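May 2023, notebook, rain gauge work

Warard site. Went through the Pluvia gauge after the drift complaints. Funnel clean, mesh seated, no leaf debris. Bucket pivots show wear on the north side only. Swapped the pivot pins for the 44 series and re-leveled the base plate. It had settled toward the fence by 2 mm.

Static calibration done with the burette, slow drip, 3 runs. Tips came out low on the first run and matched on the other two. I suspect the bucket surface had not been wetted properly before run one. Discarded it and noted so on the sheet. Do not average it back in.

The Seidel logger still drops the first tip after a long dry spell. Normunds Org thinks this is the reed switch and wants to change it. I would look at the debounce setting first. Setting is on the second menu page, not where the manual puts it.
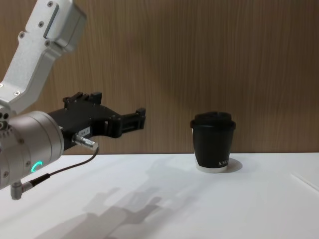 Arm over the white tabletop, screws visible along the upper link.

Old record from Ostudeck arrived as scans. Daily totals start in 1936, in inches, with trace amounts entered as a small t. Whoever typed it up turned some of the t entries into 7. Those are easy to catch in dry months and much harder in wet ones. Flag, do not correct, until the paper sheets can be checked.

Undercatch in wind: no correction applied yet. The shield is still in its crate. If it is not up before June the comparison with the old gauge loses the summer storms, and we are left with drizzle.

To do: debounce test, spare O-rings for the burette tap, ask Normunds for the key to the lower enclosure.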